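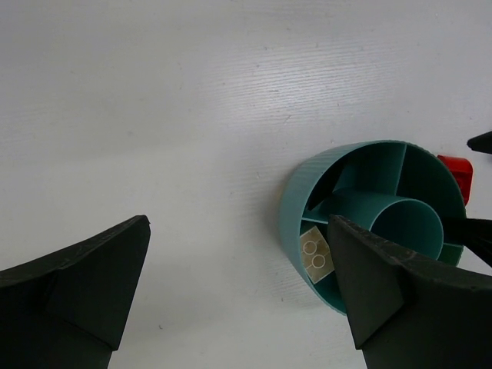
Picking up a brick is the easy bit and letting go of it in the right compartment is where the evenings go, according to Eldana Ambaye, one of two members building a sorting arm at the Roswood shared workshop in Vorkby. She has been at it since the winter with Asnakech Tesfamariam, and the pair showed the arm to other members for the first time in June 2024.

The arm is meant to sort small building bricks by colour and size into divided pots. It has a two-finger gripper with a small camera mounted close to it, and it works over a white table at the back of the workshop, next to the lathe. The fingers were redrawn several times. The current pair are black, taper to a point and were made on the workshop's own printer.

Tesfamariam wrote most of the control software. She said the early versions closed the fingers too fast and pushed small pieces across the table before they could be gripped. The arm now slows down for the last part of its travel and checks the camera again before it closes.
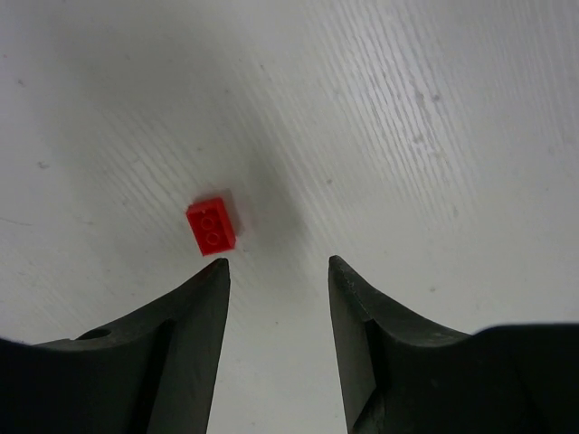

Two-stud bricks have been the main test piece for the past month. They are narrow enough to show up any error in the angle of the wrist, and the workshop has a large box of them left over from a children's open day. Larger bricks are handled by the same program with the fingers set wider apart.

Putting pieces away has taken longer. A pot with dividers leaves little room for the fingers, and if the arm comes down a few millimetres out it touches the rim. Ambaye has tried lowering the piece into the pot and dropping it from just over the top. Dropping is quicker, but pieces sometimes bounce into the next compartment. She is still using both.

The parts have cost £977 so far, paid for by the two builders with a small grant from the Trevton Makers' Fund. The motors came second-hand from Benítez, a repair shop in Trevton that was clearing its stockroom. The largest single expense was a replacement power supply, bought after the first one failed in the spring.

The builders have set themselves a target of 2,000 bricks sorted without anyone touching the arm. The longest run to date ended when a cable worked loose at the elbow joint. A new cable guide is being printed.

Members can see the arm running at the workshop's July open evening, from 8 to 10 pm. Entry is free and there is parking behind the building. The drawings for the fingers are in the folder by the printer for anyone who wants to make a set.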